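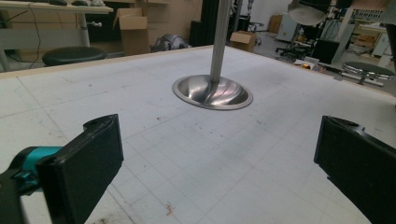 Slide 1: The worktable

Hi everybody, I'm Sanne Peeters, and I've got the slot between you and lunch, so I'll keep it moving. (Wait for the door. People always come in late from the Stallmont room.)

I want to talk about tables you're allowed to wreck. Look at the white top up there, with the thin gray grid on it. It has scuffs, gray stains, little dark specks, and a squiggle of red marker near the front. I love that squiggle! A surface like that tells people they can put things down on it and get going.

Compare that with the first table we bought for the Riltusby workshop. Gorgeous thing, oiled top, and for the whole of February everybody tiptoed around it with coasters. (Pause, let them laugh if they're going to.)

Slide 2: What the grid does

The lines are faint, and I think faint is right. You stop noticing them until you want to set something down straight, and then your eye picks them up. At Foreddale we drew ours by hand with a long ruler and a hard pencil, 384 squares, and my wrist was sore for days. Buy the printed board if you can afford it.

Back to the picture for a second: the shiny steel dish with the pole coming up out of the middle. Put something like that on a bare white sheet and I'd fuss over where the center is. With squares under it I can count across from the wooden strip at the far edge and be done.

Slide 3: Cleaning, or how much to bother

My routine has two parts. Dry cloth at the end of the day, damp cloth when I can't stand it anymore. Kassa, our other site, tried scrubbing theirs every evening and the lines started to go after four weeks. So go easy. (Skip the bit about solvents if it's past 11:40.)

Slide 4: Stools

Quick one. Round stools, padded, no backs. They tuck in under a desk and people get up more. Ask who disagrees, there's always a chair person in the room.

Then questions. Handouts are by the coffee, please take two and give one to whoever buys your furniture.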